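Sorting Bins and Mixed Small Items: Frequently Asked Questions

Nalotcombe Toy Library — Returns and Sorting

What is a sorting bin?

A sorting bin is an open rectangular container that holds returned items between drop-off and shelving. Every loose item goes through one. Boxed games and puzzles do not; they go to the counting desk.

Which items can share a bin?

Hard plastic items may be mixed: building blocks, play food, vehicles, stacking cups. Soft toys, anything with a battery compartment, and anything made of paper or card go in separate bins.

How full can a bin be?

One layer. Items should lie on the floor of the bin and not on each other. A second layer hides small parts, and small parts are the usual cause of an incomplete set.

What size are the bins?

Two sizes are in use. The small bin takes up to 100 items of play food. The large bin is rated for 256 standard blocks in a single layer, although in practice it is emptied well before that.

Do scratches or stains matter?

Scratches in the finish do not. Stains are acceptable if they do not transfer to a white cloth. Wipe the floor of the bin with the cloth before first use each day. If it picks up color, wash the bin with warm water and dish soap and dry it upright.

Why do some bins have a hole in the floor?

It is a drain hole. Anything small enough to pass through it is too small for the general collection and should be handed to the desk. Do not tape over the hole — tape residue collects dust and is hard to remove from the corners.

Where should the bin stand while it is being sorted?

On a table, with the whole base supported. Leave enough space on one side for the destination trays. Bins are not sorted on the floor.

In what order are items taken out?

Largest first, then anything leaning against a wall of the bin, then the remainder. Items against a wall are easy to miss from the far side of the table. Curved items, such as play vegetables, tend to roll when a neighbor is removed, so hold them with the free hand.
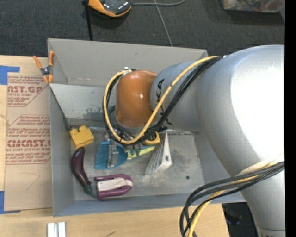 Page last changed: Tuesday, August 12, 2025 (R. Nordin)

How is the yellow block in the bin classified?

As a building block, by the studs on top. Blocks are sorted by stud pattern and then by color. One that has come to rest at an angle is laid flat before the studs are compared with the chart.

And the purple eggplant?

Play food, vegetables. The cap and stem count as part of the item, and both should be present. Dark items are checked under the table lamp, where splits along a seam are easier to find.

What do the catalog numbers mean?

Numbers in the 3000 series are construction toys. Numbers in the 4000 series are play food and kitchen items. The series is printed on the destination tray. Individual blocks are not numbered.

An item fits no category. Where does it go?

In the tray marked Unassigned. Hermenegildo Tapia reviews that tray at the end of each week and either assigns a number or withdraws the item. Please do not return unassigned items to the bin.

Can I donate a bin?

Yes, if it is rigid, open-topped, and free of sharp edges. Lidded boxes are not needed at present. The shelf for donated bins was moved in July and is now to the left of the returns counter.

Who do I contact about an error on this page?

Roald Nordin, at the returns counter. Include the wording of the question so that the entry can be found.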